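Chapter 3
Soil and Water in the Small Valley

Before a farmer decides what to plant, he should know how the water moves in his soil. In this chapter we will study the valley of Bramomer, where the fields are narrow and the river Tarden comes over its banks almost every February. The old families there put beans on the upper fields and left the lower ones for grass.

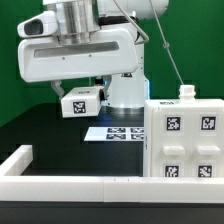
Page 60

Soil is made of mineral grains, dead plant matter, air and water. When rain falls on sand, it passes down quickly, and the roots have only a short time to drink. Clay behaves in the opposite way - it holds the water strongly, and a part of it the plant can never take. Between these two stands loam, which most crops prefer.

Ermira Kadrić, whose notes on the Osex farm we use in several exercises, dug three pits along one slope. In the highest pit she found stones under a thin dark layer. The lowest pit had gray clay, and it smelled of the river.

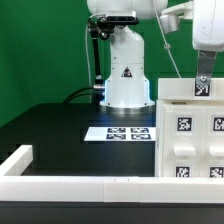

The middle pit was the most useful for her work, as it showed both kinds of soil lying one over the other. Water stopped at the border between them and moved sideways, down the hill. This is called lateral flow, and we will meet it again when we speak about drains.

3.1 How much water can a soil hold?

Take 100 grams of dry soil and put it in a funnel with filter paper. Pour water slowly until it begins to drip from below, then wait for the dripping to stop and weigh the soil again.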